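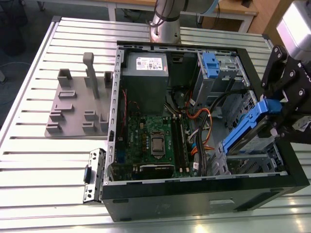

July, evening: first night out with the binoculars

The Tivlow binoculars came before lunch, in a box far too big for them. I charged them all afternoon as the leaflet said and read the rest of it twice. The Drarkon pair I had on loan before was lighter, but the picture went grainy past the hedge.

Went up to the top field at half past ten with Giang Khương. Cloudy, no moon. With the infrared lamp off I could make out the gate and the near trees and not much else. With it on low, the fence posts showed clearly at 60 metres. On high everything close by went white, and I had to turn the brightness down to 4.

We saw two hares by the trough and a fox going along the bottom wall. Giang spotted the fox first with her Quispe monocular, which only does heat. She could find things faster than I could, but couldn't tell what they were until I looked. The badgers didn't show. We gave them until midnight.

The focus wheel is stiff and I kept knocking the eyecups. My neck ached after 30 minutes, so I'll try the tripod next time.

Wrote up the sightings when I got in. Must order spare batteries tomorrow and give the Drarkon pair back.

Recent entries
Owl box, second visit
Why I didn't spend 2,000 on a thermal scope
Numerix head torch: red light or white?
Moths at the kitchen window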